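Chapter 4
Marking Out, Writing Down: Good Practice Around the Bench Arm

When Joar Kristiansen and I first sat down to plan this book, we had a friendly disagreement over where the chapter on rules ought to go. Joar wanted it at the very front, before a reader could get near a power switch. I argued for a little patience, on the grounds that a rule makes far more sense once you've spent an afternoon at a bench and felt how quickly a small arm can cover the distance to your knuckles. You'll see who won, though I should say he has never quite let the matter drop -- and in the laboratory classes at Jondthorpe he still gives his version of this chapter on the first morning.

By now you've met the arm, its joints and its controller, and you have (I hope!) had a go at the exercises in Chapter 3. What we turn to here is everything that surrounds the arm: the floor, the cables, the objects you hand it, and the notebook you keep beside it. A good deal of this is housekeeping, and I know housekeeping has a dull sound to it. Please stay with me all the same. The house rules at Kvam, which we borrow from freely, run to 30 pages, and the bulk of them deal with where people stand and what gets written down.

We'll take the chapter in four parts. Section 4.1 covers the risk assessment, and how to do one for a bench so modest that you may be tempted to skip it. Section 4.2 looks at boundaries, both on the floor and on the bench itself, including the difference between a line that merely informs people and a guard that stops them. Section 4.3 is about choosing and labelling test objects, with a worked log from the Kudari course, where 986 entries had to be re-sorted one September after two groups used the same name for different items. Section 4.4 deals with change control, meaning what you must check again after you move a base, swap a finger or reroute a cable.

Allow 20 minutes for the reading in each section, and a good while longer for the bench work. Keep your notebook open as you go. 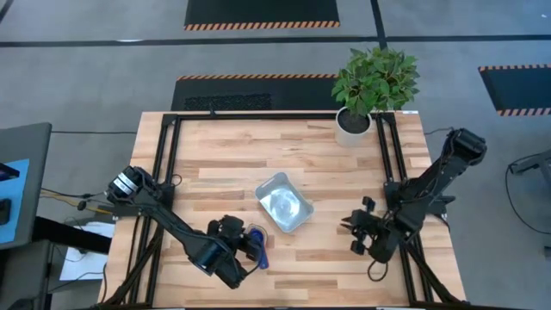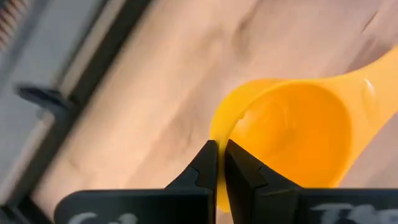
When should a risk assessment be repeated?

Whenever the arm, its tooling, its program or the layout around it changes in a way that could alter the hazards, and also after any incident or near miss, before normal work resumes.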